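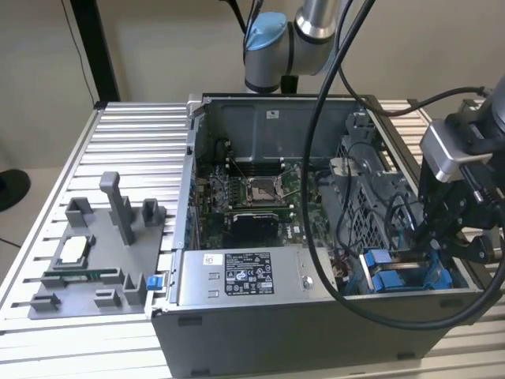
Rikley is looking for people who can take apart a desktop computer slowly. Most applicants can take one apart quickly, and we have a box of bent latches to remember them by. The job is teleoperating a two-armed robot through hardware chores so that our learning system, Katene, has decent examples to copy. You'll work on a tower laid on its side with the panel off, with a CPU and a memory module waiting in the gray fixture next to it. Katene has watched a lot of demonstrations already and has picked up all our bad habits, including Tariq Durrani's way of hovering over a part while he thinks about lunch.

DEMONSTRATION OPERATOR, HARDWARE TASKS
Part time, Okus building, 4 openings

What you'd be doing

You run one task over and over, with small changes. Seat the memory. Reach past a cable without taking it along. Approach the drive bay from the left, then from somewhere less convenient. A good shift is 17 clean episodes. A normal shift is fewer, plus a note saying which ones to throw out and why.

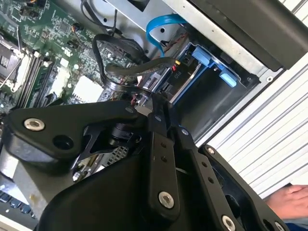 Wrist view, gripper in the case near the drive bay.

The wrist view is what you'll stare at most, so please look at it before applying. A good part of it is gripper. The bit you care about is usually behind a finger link, and you learn to work from whatever is left: a blue tab, the rim of the case, a loop of cable. Some people find this restful. Others find it's like threading a needle while wearing the needle.

Two of you will be on each session, one driving and one sitting beside the rig to reset parts and keep the labels straight in Jinov, our annotation tool. You swap halfway. Jinov was written in a hurry and will ask you to confirm everything twice.

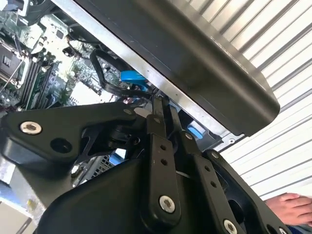

What we need from you

Steady hands and a high boredom threshold. You should know a memory slot from a drive cage, though we can teach you the rest. Robot experience is optional. Gamers are welcome, but speed records are of no use to us.

You also need to be able to write "I botched this one" in a log without a paragraph of defense. Failed attempts are kept and labeled, and a mislabeled failure costs us more than an honest one. 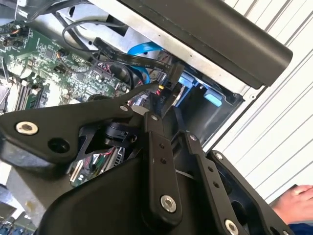

Same wrist view, with cables to work around.

Pay and hours

Shifts are 4 hours, with a paid break. Training is paid at the full rate and takes 2 shifts. The current round runs through October, and we expect to extend it for anyone Tariq hasn't driven out with his playlist.

To apply

Send a short note to Tariq Durrani at the Rikley front desk by 11 August 2020. Tell us about the most tedious thing you've ever done well. Résumés are fine, but keep them to a page.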